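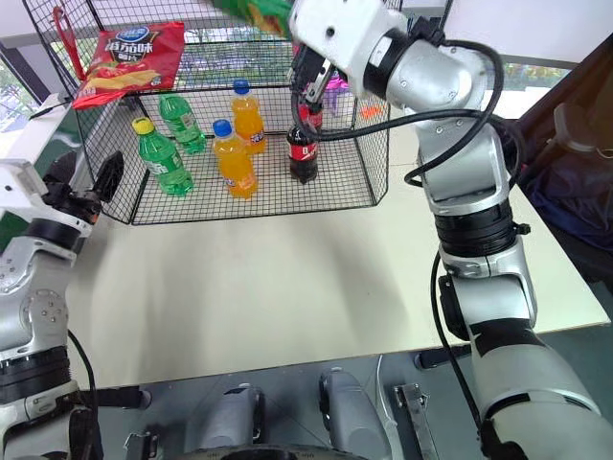
Zarnton 51 Reading Glasses: Review

Tested by Kobe Maes. Posted Feb 10, 2021

The Zarnton 51 is a ready-made reading frame with a 51 mm lens width, sold in powers from +1.00 to +3.00. I bought the +1.75 and have worn it at a desk since June, mostly for print and for a laptop placed a little farther away than I hold a book. My prescription is nearly the same in both eyes with no astigmatism to speak of. Readers with a larger difference between eyes should get a made-up pair.

Frame

The front is acetate, the temples are stainless steel with acetate tips. The hinges are three-barrel with a standard slotted screw. One screw backed out by half a turn in the second month and has stayed put after a drop of thread locker. Bridge fit is fixed. There are no adjustable nose pads, and on a narrow nose the frame will sit low. I had the temple tips bent inward at a local shop, a two-minute job with a frame warmer, and the slipping stopped.

Lenses

The lenses are CR-39 with a hard coat and an anti-reflection coat on both sides. The residual reflection is green and fairly weak. Under a ceiling light I see one faint ghost image near the top edge, less than on the Hellwig pair I used before. Optical centers are set for a pupil distance of 63 mm, marked on the inside of the left temple. Mine is 64, close enough that I notice nothing.

I asked Oldřich Gajdoš, who runs a small optical bench at home, to check the power. He read +1.75 on the right and +1.75 on the left, with no measurable cylinder. Distortion starts toward the outer edge and is normal for a lens of this type.

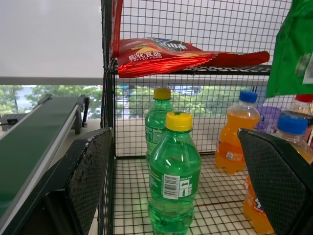 Wear and cleaning

After 80 cleanings with plain dish soap and a microfiber cloth (I kept a tally on the box lid) the coating shows two hairline marks on the right lens, both outside the reading area. The cloth supplied with the glasses is too thin and smears skin oil. Throw it out. The case is a hard clamshell with a magnetic closure and it does its job, although it is wide for a shirt pocket.

The acetate has dulled slightly where it rests behind the ears. The steel shows no corrosion.

Compared with the Hellwig

The Hellwig is lighter and has adjustable pads. Its coating is poorer, and its hinge is riveted, so a loose temple stays loose. For long reading I prefer the Zarnton — the lens is taller and I do not have to tip my head to find the bottom of a page. For carrying around, the Hellwig is still the easier pair.

Rating: 4 out of 5. One point off for the fixed bridge.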